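Unit 5: Hard floors in lived-in rooms
Instructor: Noemí Trujillo
Read before Tuesday's practical. Bring the Nodby record sheet.

## 5.1 Scope

This unit covers polished stone floors in rooms that are used for more than one purpose. The typical case is a main room with a sofa against one side, storage along the walls, and a work surface such as a sewing table. Carpet was covered in Unit 3. Sealed wood is in the appendix to the Stonthorpe reader and will not be tested.

Marble is a calcium carbonate stone. Two of its properties govern everything below:

- It is soft compared with grit. Sand carried in on shoes will scratch the polish when dragged.
- It reacts with acid. Vinegar, lemon juice and many bathroom descalers leave dull spots called etch marks. An etch mark is damage to the surface and can't be washed off.

A stain is a different fault. It is a substance that has soaked into the stone, and it may be drawn out with a poultice. Students mix up the two terms every term. Write "etch" or "stain" on the record sheet, never "mark."

## 5.2 Reading the floor before work

Stand at one end of the room and look along the floor toward the light. Dust and dull areas are easiest to see at a low angle. Natural veining in gray and white stone hides dry soil well, so a floor that looks clean from directly overhead has not been checked.

Note the following on the sheet, in this order:

1. Fixed and heavy furniture that will stay in place.
2. Cables on the floor, with the end each one runs to.
3. Food, dishes and anything that could spill.
4. Lit recesses or cabinets that open at floor level.
5. Doorways and the direction of exit.
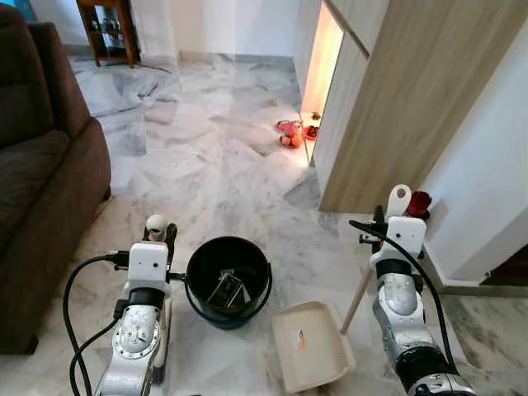 Should dishes and fruit be lifted before dry sweeping, or only before washing?

Before dry sweeping. Fine dust rises ahead of the broom and settles on open food, and juice from citrus etches marble on contact. Where the items have been set in a particular arrangement, ask the household before touching them. If they must stay, leave a margin of one broom width and record it.

Cables are lifted onto the nearest shelf or chair. They are not swept around. A broom head that catches a thin cable will pull whatever is on the other end.

## 5.3 Sorting loose items

Loose items are sorted before any sweeping starts. Bermúdez uses four classes, and we keep them:

| Class | Contents | Action |
|---|---|---|
| A | Packages, labeled boxes | To a table, label up |
| B | Bottles and jugs | Check cap, stand upright off the stone |
| C | Flattened cardboard | Check for address labels, then recycling |
| D | Unidentified small parts | Tray, ask the household |

Class D causes most complaints. Under a sewing machine table, for example, a small metal piece may be a screw from the motor bracket or a presser foot part. It goes in the tray. Pins and needles are picked up with a magnet held above the stone, never dragged across it.

Class B covers both cleaning products and drinks. An unlabeled bottle is treated as a cleaning product until someone in the household says otherwise.

Long boards and bags leaning against furniture are moved last and put back first. Lay a board on a folded towel. Its edge can chip a tile corner.

## 5.4 Dry sweeping

Use a soft broom with a matching dustpan. Work from the walls to the center, then toward the exit. Strokes are short and the head stays on the floor. Lifting it at the end of a stroke throws grit forward.

A pan with a row of teeth on one side is used to comb hair and lint out of the bristles. Do this over the bin.

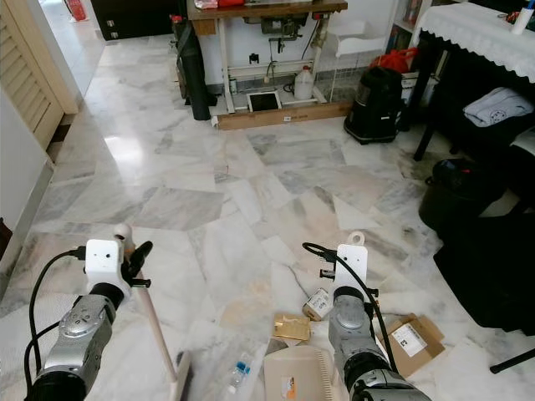

Trujillo's position is that the broom should be combed after every room, but a margin note in the Prastier copy of this handout disagrees: "After every room is too late if anyone has been cutting fabric. Thread wraps the outer bristles in a few strokes and then the head just skates. Comb it when it stops picking up." Both methods are accepted in the practical. State on the sheet which one you used.

Sweeping is complete when a white cloth drawn once along the baseboard picks up no visible grit.

## 5.5 Glazed and breakable objects

Ornaments on low cabinets and shelves are handled before damp mopping. General rules:

- Grip at the narrowest sound part of the body, with the other hand under the base.
- Do not lift by a pierced opening, a rim or a handle.
- Remove rings and watches.

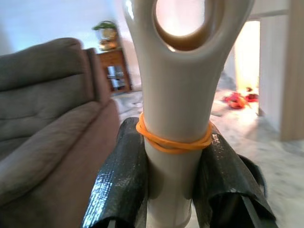
Set each piece down on a folded towel, away from the edge of the table, and dust it there. Glaze may be wiped with a damp cloth. Unglazed bases are dusted dry. Rubber bands should not be left on ceramics in storage, as old rubber goes sticky and may discolor a porous surface. Take the band off and put it in the Class D tray.

## 5.6 Damp mopping

Use a pH-neutral stone soap at the dilution on the container. The mop is wrung until it no longer drips. Two buckets, one for soap and one for rinse. Dry the floor with a flat microfiber pad within the same visit.

Keep water clear of sofa legs and the lower edge of any wood cabinet. Furniture goes back only when the stone is dry to the hand.

Hand in the record sheet with form 1508 attached.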